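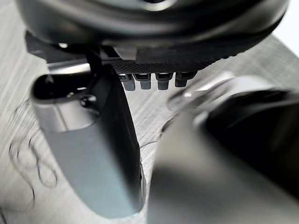

Why Do So Many Objects Have Feet?

A page for young readers from the Cinwood Discovery Center

Turn over a lamp, a radio or a kitchen scale and look at its underside. You may find small feet, pegs or clips, and sometimes rows of tiny holes. Most people never look there, but designers spend a great deal of time on this part of an object.

What feet do

Feet lift an object a little way off the table. A flat base will rock if there is even one crumb beneath it. An object standing on feet touches the table at only a few points, so a crumb is less likely to get in the way.

Many feet are made of rubber. Rubber grips a smooth surface, and it is soft enough not to scratch wood. It also soaks up some of the shaking that a motor makes. A washing machine without good feet can creep across the floor while it spins!

Feet, pegs or clips?

Some parts look like feet but do a different job. A peg may fit into a matching hole so that two pieces line up correctly. A clip bends slightly, slides past an edge and springs back to hold on. A connector may carry electricity from one piece to another. It is not always easy to tell which is which until the object is taken apart, and that is a job for an adult.

What the tiny holes are for

Machines that use electricity become warm. Small holes let warm air out and cooler air in. Holes may also let sound through, as they do on a speaker. Some surfaces have dimples instead, which do not go all the way through. Dimples can make a surface easier to hold.

Never push anything into the holes of an electrical object, even when it is switched off.

Try it at home

Ask an adult before you begin. Choose things that are light, unplugged and not made of glass. Place each one on a folded towel and turn it over gently. Draw the underside and label the parts you know. Put a question mark beside any part you are unsure of.

The Underneath Room at the Center has 46 objects for visitors to turn over and study. Children under 9 must be accompanied by an adult. Drawing sheets are available at the Datport Street entrance throughout August.

Words to know

Base: the bottom part of an object
Grip: to hold firmly without slipping
Vent: an opening that lets air pass through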